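Home Laundry Basins + Tubs Stools Racks Hangers Sale Cart (0)

We use cookies to keep your cart working and to see which pages get read. Accept Settings

Saro laundry basin, round, black

Back in stock June. One size, one color for now. Red and gray sold out, no date yet.

Plain round plastic basin. Deep enough for a couple pairs of jeans plus tops, light enough to carry one-handed when it's dry clothes. Wet towels – use two hands. Rolled rim, no sharp seam underneath. We had complaints about the seam on the old one, so Tapio got the mold changed.

Capacity 17 liters. Holds hot tap water fine, not boiling. Do not put on a stove, yes someone did.

Sits on most low stools. Saves your back. If your stool top is narrower than the base, check it doesnt rock before you load it. Stool not included, see Marinho stool, item 1645.

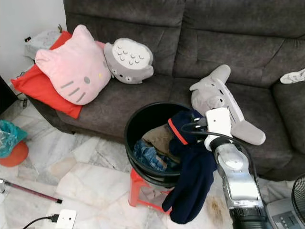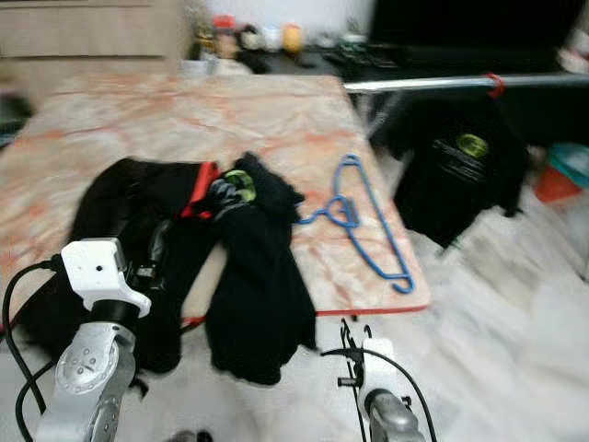

Goes well with

Savau hangers, plastic, blue or white. Long bottom bar so pants hang on them too. Pack of 60 is for shops really, ask for the small pack.

Ostimeo clothes rail, metal. Put it right next to where you sort, then you're not walking across the room with every shirt. Comes flat, two people to put together, one if you're patient.

How we'd do it

Basin up on the stool. Heavy stuff at the bottom, anything with a print on top so it doesn't get creased under the jeans. Take one piece out, lay it on a table, sleeves out, shake the collar flat. Hanger in from the bottom, not through the neck – stretches it. Then up on the rail. Long sleeves and hoodies take the most room so do those last and space them out.

Dark things first time in the basin – rinse it after. Dye can sit in the scratches. Baking soda gets most of it.

Care

Wipe with dish soap. No bleach on the black, goes chalky. Store out of direct sun, plastic gets brittle after a few summers on a balcony. They stack, but put a sheet of paper between or they stick togehter.

Reviews

"Second one I've bought, first went to my sister. Handles would be nice." – Niamh Scanlon

"Good basin. Box was crushed, basin wasn't." – Eetu Sjöberg

Handles: we know. Raimo is looking at it.

Shipping

Orders in by Sunday night go out first thing. Basins ship nested if you buy more than one, so one box, one charge. Returns fine if unused, quote item 561 and keep the label. Cracked on arrival, send us a photo and we'll send another, no need to post the broken one back.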